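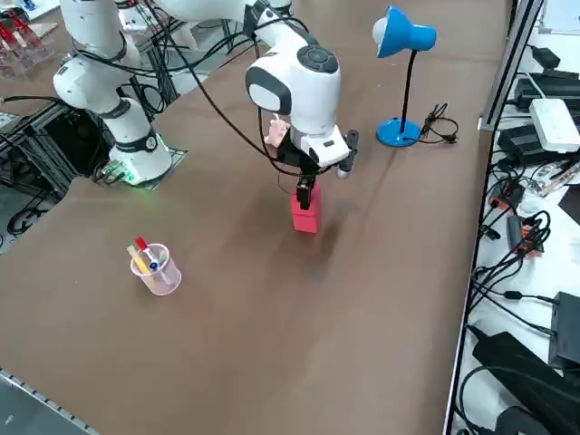
The Hutton papers are finally out of the basement, and I can't tell you how good it feels to write that sentence! All 58 boxes are upstairs on shelving now, off the floor and away from that awful pipe. The next big thing for the reading room is furniture, and I've been getting pretty picky about it. What I'd love is something like the large brown tabletop here, smooth, with those lighter and darker patches running through the color, because a plain white surface makes old brown ink so hard on the eyes (I tried it for one afternoon and went home with a headache). More on furniture further down, as I know it's the line in the budget you asked about.

Progress report to the Pimell Fund
Hutton Orchard Letters, second period
May 5, 2023

Dear Masaru,

Thanks for the extra time on this one. I wanted the page total to be final before I sent you anything, and it is: we've scanned 2768 pages. That covers the whole run of letters between the Hutton family and the Pleltevico packing house, plus the two ledgers that were tucked in with them, plus a good part of the loose stuff nobody had ever sorted. You may remember I was nervous in November that we'd be nowhere near done with the letters by now. Well, we are done with the letters, and I'm thrilled.

Where the letters stand

Every letter has been flattened, scanned, put in a new folder and given a number. Chie Sekiguchi did nearly all of the flattening and she has the patience of a saint. Some of the packing house copies are on onionskin so thin that you read three letters at once if you aren't careful, and she slid a sheet of gray card behind each one before it went on the scanner. It slowed us down quite a bit, but the scans are so much easier to read that I'd do it the same way again.

The numbering gave us more trouble. The old list (the typed one, from the seventies, with all the pencil on it) goes by box, and whoever moved the boxes over the years did not keep things in their boxes. So we had letters listed in box 12 that were sitting in box 40, and a box 31 that was all seed catalogs. Chiharu Wada and I went back and forth on whether to put everything back in the old order or just start over, and we started over. The old numbers are kept in their own column so anybody who cited a letter in the past can still find it.

I know you asked for a few highlights, so here are mine. There's a long and very cranky exchange over a shipment of pears that got sent to the wrong depot, with each side blaming the other for most of a winter. There's a set of notes on frost, written on the backs of invoices, that a fruit grower would probably find really useful. And there are the letters from Mrs. Hutton, who took over the correspondence partway through and has easily the best handwriting in the collection. She asks about people's kids and then goes straight into the price of crates.

Transcription

This part is behind. I said in the proposal that we'd have a full first draft of the transcripts by the end of this period, and we have the early letters done and the middle ones about half done. The late ones haven't been touched. Two things got in the way. The first was that a good number of the packing house replies are in Spanish, more than the old list let on, and I can get through them slowly with a dictionary but I shouldn't be the one putting them in print. Wálter Echeverri has agreed to take those on. He started last month and he's already fixed a few of my guesses (what I had down as a man's name was a kind of rootstock, oops).

The second thing was me being too optimistic about evenings. People signed up to transcribe, and they were great when they came, but spring is spring. I've moved the sessions to late morning and turnout has picked up. I'd like your okay to carry the transcription money over into the next period. It's the same total, just spent later.

The reading room

Paint is done and so is the lighting. We went with a warm bulb overhead and a small lamp at each seat, and Asuka Sasaki rewired the old lamps so we didn't have to buy new ones. The blinds are up on the south windows. The radiator still knocks but it's been checked and it's safe.

Now, tables. We budgeted for two big ones. The quote from Katayama came in under what I'd put down, so there's room to go larger, and I think we should. The ledgers are wide when they're open, and with a second person looking on you run out of space fast. I'm leaning toward a matte reddish brown over anything shiny, and I'd like a thin edge in a different color along the back so it's easy to see where the table stops when it's pushed up near the wall. Chiharu thinks I'm overthinking the edge. She may be right, but it doesn't add anything to the price.

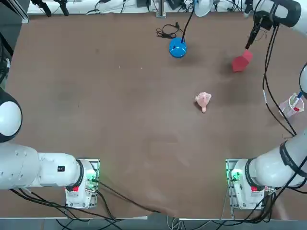
Tabletop in a matte reddish brown, with a thin white rim along the back.

The chairs can wait. We have enough of the old wooden ones for now, and two of those got new seats. If there's money left at the end I'll come back to you with a number for better ones, especially for the older readers who like to stay all day.

Visitors

We weren't really open, so I didn't expect much here, but we've had about 100 people through since the boxes came upstairs. Most came for the open house, and the rest were folks with a grandparent who picked or packed for the orchard and wanted to see if there was a name in the ledgers. Often there was. One family found three brothers on the same page, all paid the same day, and they stayed until we had to lock up. I let them take home a print of the page and I'd like to keep doing that for families at no charge, if you're fine with it. Paper and toner are cheap enough.

Money

The full sheet is attached. Short version: scanning came in a little under, folders came in over (acid-free prices went up again), and the lamps saved us enough to cover the folders. Nothing has been spent from the furniture line yet. The transcription line is mostly untouched for the reasons above.

What's next

The loose papers come first. There are still several boxes of them, a lot of it receipts and labels, and Chie wants to sort by year before we scan anything more. Wálter will keep going on the Spanish letters and send me batches as he finishes. I'll order the tables once I hear back from you on the size, and the shop needs a few weeks after that. I'd also like to get a plain list of all the letters online before fall, just dates and names, even if the transcripts aren't ready to go with it. People call and ask and it would be so nice to point them somewhere!

So the two things I need from you are a yes or no on carrying the transcription money over and a yes or no on the larger tables. Call if that's easier than writing, I'm in most mornings. And do come by if you're up this way, I'd love to show you the pear letters.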